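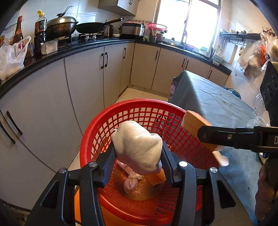

5 min read

Is "stripping" towels and cloths worth doing, or is the grey water just for show?

Home > Laundry and cleaning > Towels and bedding
Viewed 1509 times

Davoud Pakzad

My sister-in-law has become a convert to laundry stripping and wants me to do all our towels, tea towels and flannels. The idea, if you've been spared it, is that you fill the bath with the hottest water you can get, tip in borax substitute, washing soda and detergent powder, leave everything in there for hours and stir it now and then with a broom handle. The water goes a horrible colour and you are supposed to be shocked by how filthy your "clean" towels were.

I did one bath in August. The water did go a horrible colour. It was also a mixed load with two navy hand towels in it, so I have my doubts about what I was looking at. The towels came out feeling different, I'll give her that, though I couldn't swear to better. One of the navy ones is now closer to slate.

She has since bought a tub of Prollora Deep Strip, which costs a silly amount for what the back of the tub says is washing soda, a water softener and perfume. The front says it "releases years of hidden residue". Years of what, exactly? I wash at 40 with Grisier liquid and a capful of softener, hard water area, front loader about the age of my youngest. Nothing smells when it comes out of the machine. A couple of the older white cloths do smell a bit sour once they've been wet for half a day.

So what I'd like to know is:

Is there really a build-up in towels that an ordinary wash doesn't shift?
If so, does it need a bath full of hot water, given what that costs to heat now?
Is the branded stuff any different from a bag of soda crystals?

I'm not after a lecture on washing at 30. I have had that one.

3 replies, sorted by most helpful

Hooman Arabzadeh

I worked in a hotel laundry for a good stretch and now look after the linen for a small care home, so take this as trade habit and not chemistry.

Build-up is real, but it's a lot less dramatic than the videos make out. In hard water you get minerals settling in the cotton, and they hang on to a bit of soap and body grease. Fabric softener adds to it, and is meant to, as it works by leaving a coating behind. Put those together over a couple of years and you get a towel that pushes water round your back instead of soaking it up. That's the test I would use, by the way. Drip some water on a dry towel. If it sits there in a bead, you've got a coating. If it sinks straight in, leave the towel alone and save yourself the bother.

The colour of the water is no test of anything. Hot water and a strong alkali will pull loose dye out of nearly any coloured cotton, including brand new stuff. We had a rep from a firm called Sundaram come round with a glass jar and a brown towel. He shook it up, held it to the window and waited for us to gasp. My supervisor asked him to do it again with one of our white sheets that had just come off the line, and the water was faintly cloudy. He packed up fairly soon after that.

What I'd do in your place, in this order:

Stop the softener. Give it a month before you judge anything.

Use powder for whites instead of liquid. The powders sold for whites usually have an oxygen bleach in them and the liquids don't. Keep the liquid for colours.

Wash the towels at 60 with nothing else in the drum and leave space at the top. An overstuffed machine causes more sour towels than any residue does.

Put soda crystals in the drum before the load goes in. I use 200 g for a full load of bath towels in a hard area and go down from there. Check the packet, and keep it away from wool and silk.

Dry them properly the same day. Half a day balled up in a basket will undo all of it.

Your sour cloths are a separate problem, I think. If they only smell once they've been wet for a while, something is living in them and 40 isn't killing it. Sixty with a white powder should sort that out. If they still smell after two or three of those, bin them or demote them to the garage. A cloth isn't worth a bath of hot water.

As for Prollora, I haven't used it. If the ingredients are what you say, you can make your own mind up. I would want a good reason to pay for the perfume.

Please don't mix any of this with vinegar in the hope of doubling the effect. Soda and vinegar mostly cancel each other out. And don't ever put vinegar with chlorine bleach.

Comment from Davoud Pakzad
Did the drip test. Bath towels: beads, sat there for ages. Tea towels: straight in. The tea towels have never had softener because my wife won't have it near the plates, so that fits rather well. Annoyed that it was so simple.

Comment from Hooman Arabzadeh
Sounds right. Go easy on the detergent too if you've been filling the cap. Most people pour too much.

Venance

I've done it 8 times and it DOES work, you have to see it to believe it!! The water was like tea. Tumble dryer after, on high, lovely and fluffy. You need to use loads more than the packet says or it won't do anything, and leave it overnight. I do the curtains as well.

Comment from Davoud Pakzad
Were the towels dirty before, though? I mean could you tell any difference other than the water?

Comment from Venance
The water was BROWN

Davoud Pakzad (replying to own post)

Coming back to this as people are still reading it. No softener since the first reply, white powder at 60, soda crystals in the drum. I never did another bath. The bath towels took four or five washes before they passed the drip test, and the first couple of times they dried like cardboard, which nearly sent me back to the softener. A good shake before hanging helped a little.

Two of the white cloths came right. The third still went sour and has gone to the garage for the bikes.

I wouldn't call it proof. I changed three things at once, so I can't tell you which one did it, and I've a suspicion that simply not cramming the drum was most of it. The soda crystals might be doing nothing at all. They're cheap enough that I've not bothered to find out.

I did try the Prollora on one bath towel, 300 g as it says on the tub, and washed its twin with plain soda crystals. Laid them both on the bed and asked my wife which was which. She picked the wrong one and said they both smelt like a swimming pool changing room. My sister-in-law says I must have measured it wrongly.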